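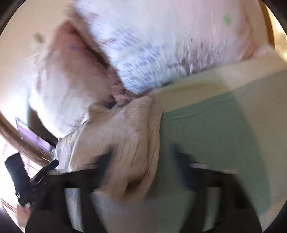
Fabric pile before sorting: beige rib, muted green, white on top.

1/ Thread on sorting and folding a mixed pile of knitwear and light cloth. I have done this often enough now to have a fixed order, and three people asked for it after the drawer post in February, so I'm writing it down once.

2/ First pass is by fabric and nothing else. Colour and owner come later. A chunky rib and a flat cotton behave so differently on a shelf that stacking them together wastes the space and the pile leans within a day or two.

3/ Rib is the awkward one. It has stretch across the width and very little along the length, so a ribbed jumper left in a bundle keeps its wrinkles across the body while the cuffs and hem look fine. People check the cuffs and think it's all right.

4/ To take the wrinkles out without an iron: lay it face down, pat it out from the middle with flat hands, leave for ten minutes. Don't pull at the hem. If you pull, the hem flares and you have to wash it to get it back.

5/ Fold for heavy rib. Face down, both sleeves straight across the back, sides in to the width of your shelf divider, then bottom third up and top third over. Three layers of body at most. Four and it springs open.

6/ My dividers are the Clindum ones, set at 200 mm. That is narrow for a man's large but it gives me three columns on the shelf with a bit left at the end for scarves.

7/ Shelf depth matters more than width. Mine is shallow, so I fold to depth first and let the height come out however it likes. Anyone with a deep wardrobe should ignore post 5 and fold in half instead.

8/ Somebody will ask about hangers. No knit heavier than 200 g goes on a hanger in this house. I weighed a few on the kitchen scales:
thin merino, 161 g
cotton cardigan, around 700 g
The cardigan had been hanging for one winter and had grown shoulder points.

9/ Light cloth next. White things get done last and on a clean surface, as darker wool sheds on to everything. I put an old sheet down, do all the dark and mid colours, shake the sheet out of the window, turn it over, then do the whites.

10/ Whites also get looked at by a window. Under a warm bulb everything is cream. Two whites that matched in the evening can be clearly blue and clearly pink by nine in the morning, and I would sooner know before they go in the same wash.

11/ Greens and beiges I keep in one column. No technical grounds for it. They get worn together.

12/ Jolanta Sobczak replied to the drawer post to say she rolls her knits. Fair for travelling. In a drawer I found the rolls compress at the bottom and you get a hard crease down the front, exactly where a fold would have kept it at the side. Her drawers may be shallower than mine.

13/ Bobbles. Check while the thing is flat, before folding. Under the arms and along the side, where a bag rubs. I use the Geagea comb, short strokes, one direction, fabric held tight with the other hand. The electric shavers are faster and I have put a hole in a sleeve with one.

14/ Don't comb rib across the ridges. Go along them. Across, the teeth catch the raised stitches and you end up with a row of small loops.

15/ Loose threads: pull through to the inside with a blunt needle. Never snip. I keep the needle in a cork on the shelf.

16/ Storage for summer. Cotton bags, not plastic. Mine came from the market at Trotside and the big one holds five jumpers if you put the heaviest at the bottom. Wash everything first, moths go for wool that has been worn.

17/ Cedar blocks need sanding every few months or they are just blocks. 135 grit is not a thing you can buy, before anyone writes in, I misread the packet last time. It was 120.

18/ Correction to 8/: the 161 g merino is a women's medium. A men's large in the same yarn will be over the limit, so fold it.

19/ @ the person asking about airing: yes, spread over a chair back for an evening does more than most washes. I wash jumpers about twice a season. The tap water in Iltadton is very hard, so I use less powder than you'd think and rinse twice.

20/ Order again, for those who scrolled:
sort by fabric
pat out the rib
comb, check threads
fold darks and mids
shake the sheet
whites by the window
shelf, heaviest at the bottom

21/ Socks are a separate thread and I haven't got a system for them.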